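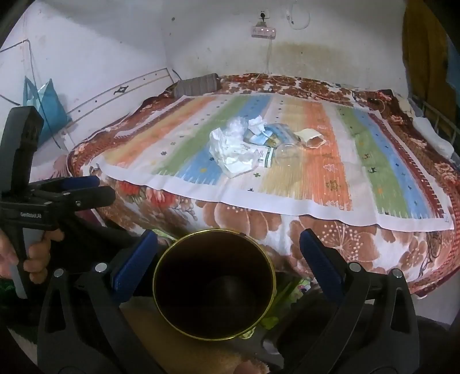 By Nasrin Golestani, Vurnesside Tenants' Newsletter

Last updated: Thursday, 4:40 pm

Bulky trash month is back. Quick one from me, I'm typing this between a dentist appointment and the school run, so forgive the spelling.

Same deal as spring. Wastier sends the truck to the Amini Street lot, you bring down what you don't want, it goes. Gates open 7 am. Truck leaves when it's full and last time that was before lunch, so don't roll up at 2 with a sofa and look sad at the driver.

What they take: bed frames, dressers, lamps, rugs (rolled and tied please), small wastebaskets, broken chairs, curtain rods. Mattresses yes, but bagged. Bags are in the Building 3 office, free, ask Mohandas. One per mattress. Not for your winter coats.

What they don't take: paint, batteries, tires, anything with freon in it. Fridges and AC units are a separate pickup and you have to call for a slot. Ghazal Azimi has the number and the form. She does not have a truck, people keep asking her.

Some numbers, since a few of you wrote in. Spring pickup came to 3948 pounds for the whole complex. We paid $1540 for it, out of the shared fund, which is less than we were quoted the year before, even with the second trip. If we have to add a truck again in September the price goes up, so please go easy on the construction scraps. If you're redoing a bathroom your contractor hauls that, it's in your lease, page 2.

Swap table is happening too!! Set up by the mailboxes the evening before. Good stuff only. Clean, works, all the parts. Forough Rahimi is running it and she'll send you back upstairs with a blender that has no lid, she did it to me. Books are fine. Encyclopedias are not, we still have a set from last time in the laundry room if anyone wants A through M.

Bedroom stuff goes fastest at the swap, bins and nightstands and so on, so come early if you're setting up a kids room or have somebody moving in. Last time three lamps went before the table was even unfolded.

Need help carrying? Babak Talebi is making a list. Text him your apartment number and what it is. "Heavy thing" is not enough info, he says. If it needs taking apart, take it apart before he gets there and tape the screws in a baggie to one of the legs. Elevator in Building 2 is reserved for moving that morning, so use the stairs if you're only going down for the mail.

Oh and the Tromberg side of the lot will be coned off the night before. Move your car. They do tow, ask my sister.

Questions go in the office box or catch me in the hallway. Recylcing schedule doesn't change that week, blue carts out as usual.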